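The Case for the Cleared Table

Opinion

In August the residents' association of the Heris building will vote on whether to keep a shared worktable on the ground floor or turn the space over to parcel storage. The association's newsletter has printed several letters in favor of storage. This essay argues for the table, and for one rule that should come with it: whatever is set down on it must be dealt with before the person leaves.

The rule sounds minor. In practice it determines whether a table is a place to work or a shelf at waist height. Most households own at least one surface that has been lost in this way, beginning with a single envelope and ending with a season's worth of receipts, chargers and keys to forgotten locks.
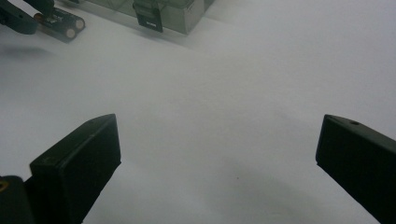 Small household items cause more trouble on a shared surface than large ones. A suitcase left in the way will be moved within the hour, while something that fits in a pocket can stay for months. Batteries are the clearest case. Two of them lying side by side on a white surface look orderly enough, and a passerby has no means of knowing whether they are fresh, spent or waiting for a flashlight. They are therefore left alone, and other things gather beside them. The association already keeps a collection box for used batteries by the mail room, and residents should be asked to use it the same day.

Opponents of the table have raised fair points. Pongsak Boonchu wrote that 44 parcels were left in the hallway during a single week last winter, and that a blocked hallway is a safety matter. It is. Yet shelving along the rear wall would hold them, and the Drendis proposal, priced and circulated in the spring, leaves the middle of the room free. There is no need to give up the one surface large enough to cut fabric, wrap a gift or sort a box of family papers.

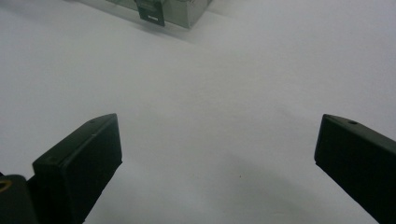

Rungnapa Jitpraphai

A plain white tabletop has a practical value that is easy to overlook. Dropped screws and loose beads show against it at once, and so does dust. People tend to look after a surface on which neglect is visible. The dark patterned table that stood in the old lobby concealed everything, and it was cleaned accordingly.

The association should also decline the suggestion of trays, baskets and labeled bins for the tabletop. Containers invite deposits. The bins bought for the laundry room three years ago were full by the end of their first month, and most of what they held was thrown out when the room was repainted. Storage belongs on the shelves, where a resident's name and apartment number can be attached to it.

Enforcement need not be severe. A short notice on the wall, a weekly check and a box for unclaimed items — emptied on a stated date — would be sufficient. Residents who have a longer project may reserve the table for an evening and take their materials home afterward. The building has 57 apartments, and few of them have room for a table of this size. The vote should keep it.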